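Print this page | E-mail this page

Pelto Home Helper: "Clear the Table" task, ticket history
Last updated in November by Raquel Neves, Support Desk

Opened by: Horácio Fonseca, Sturkness site
Assigned to: Raquel Neves, then Sérgio Bettencourt
Priority: Medium (customer asked for High)
Status: Open

Original report, H. Fonseca

We licensed the Pelto table routine for the break rooms on the strength of the demo. The sales sheet says it "clears and resets a domestic table." I want that sentence looked at by someone who has cleared a table. In the simulator it runs to the end and reports Task Complete. When I open the log, the mug has been picked up and put down again a hand's width from where it started, and the routine counts that as cleared. The remote was skipped. The log line for the remote says "no valid grasp, continue."

I don't need a machine that continues. I have people who can skip the remote.

Please tell me whether this is a setting or whether this is the product.

Reply, R. Neves

Hello Horácio, thanks for the log. Can you confirm which release you have and whether you changed the goal file? The default goal file only requires each item to be moved once. There is a stricter one called reset_strict that requires the item to end up in its assigned place. It is in the same folder and is off by default.

Reply, H. Fonseca

Release 4, goal file untouched. Why would the loose one be the default? If I tell my son to clear the table and he slides his cup over a bit, we have a conversation.

Switching to reset_strict now. Will run a batch of 80 overnight.

Reply, H. Fonseca

Batch finished. With reset_strict on, 11 complete out of 80. I attached the summary. Before anyone writes back about the hard cases, it's the ordinary table layout: a mug, the little computer, the lamp, the remote and the small dark round thing in the middle that your item list calls "misc_03". Chair behind. The front half of the table has nothing on it at all. I have never in my life sat down at a table this tidy.

Most of the failures are the remote again. The next biggest group is misc_03, which it either pushes along the wood or pinches and drops. The mug goes well. I'll give it the mug.

Reply, R. Neves

I reran part of your batch here and I get the same picture, so it isn't your install. I'm passing this to Sérgio, who looks after the grasp planner.

For the record, things ruled out so far:
- install and license (fine)
- goal file (was loose, now strict)
- layout file (checksum matches ours)
- graphics driver (same result on two machines)

Reply, S. Bettencourt

Taking this over. First thoughts.

The remote is long and thin and it lies at an angle over at the far right of the table. The planner likes to come straight down and close across the narrow side. That should work. What I think happens is that the sensing camera in the simulator doesn't get the whole remote, so the planner guesses where the middle is, guesses short, and throws out its own grasp because the balance looks wrong. Then it "continues," as you noticed. 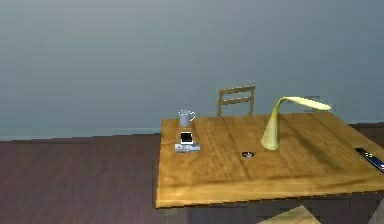
So there are two things to try. One is letting the arm take a second look from a different spot before it decides. The setting is look_again and it takes a number; put 2. The other is lowering the balance threshold, which I'd leave alone for now, because that's how you get a remote on the floor.

For misc_03 I don't have a nice answer. It's small and flat and the fingertips are thick. A person would drag it to the edge with one finger and catch it. We don't have a drag-and-catch.

Reply, H. Fonseca

look_again set to 2. Another 80 runs. Remote is better, I'll say that plainly. Overall number went up but it is still well under half, and each run now takes over twice as long. My colleague Armindo cleared a similar table at lunch while the first run was still taking its second look at the lamp. The lamp wasn't even supposed to move!

Which brings me to a new one. Why is it looking at the lamp?

Reply, S. Bettencourt

It's planning around it. The neck bends over to the right and the head hangs out that way, so anything reaching over from the back has to go under it or come the long way. The collision shape we use for that lamp is a plain box around the whole thing, so as far as the planner is concerned there's a solid block standing there, including all the air under the head. That will be costing you time on every run.

I can send a tighter shape. Try it and tell me.

Reply, A. Carrilho (copied in by H. Fonseca)

Armindo here, I run facilities at Sturkness. I loaded the new lamp shape for Horácio because he's out. Time per run is down a good bit. Success is the same.

Could I ask a plain question, since I'm the one who has to say yes or no to the hardware? Everything in this ticket is a simulation. The mug never has coffee in it. Nothing is sticky, there's no plate with a fork sliding around on it, and there's no newspaper on top of the remote. If it can't do this table, what should I expect in the break room at the end of a night shift?

Reply, R. Neves

Fair question. I asked Alaric Boateng on the trials side and I'm pasting his answer as he wrote it, with his permission:

"Lower. For single items like mugs the simulator numbers carry over okay. For a full clear and reset I would not promise anything to a customer today. The sales sheet should say 'assists with'. I've raised it before."

Reply, H. Fonseca

Thank you, Alaric. First straight sentence I've had out of anyone since the demo, and I include the Vonier people, whose machine folded a towel for us and then folded the same towel again.

I'm leaving this open. What I want before I close it:

1. reset_strict as the default, or at the very least the loose one renamed so it doesn't print Task Complete.
2. "No valid grasp, continue" reported as a failure in the summary.
3. Some kind of answer on misc_03, even if the answer is no.

We are going ahead with the mug routine on its own. It'll carry mugs to the sink. Armindo wants it noted that the sink is four steps from the table.

Reply, S. Bettencourt

Item 2 is done and will be in the next release. Item 1 is with the product group. Item 3, the answer is no for now. I'll look at softer fingertips but they make the remote worse, and I'd sooner not trade one for the other.

Reply, R. Neves

Noted about the sink. Setting the ticket to Waiting on Product. Horácio, if you run the mug routine with more than one mug out, please send the logs, we have very few of those.

Reply, H. Fonseca

Two mugs, first try: it stacked them. Logs attached.

Contact Support | Copyright Pelto, all rights reserved | Back to top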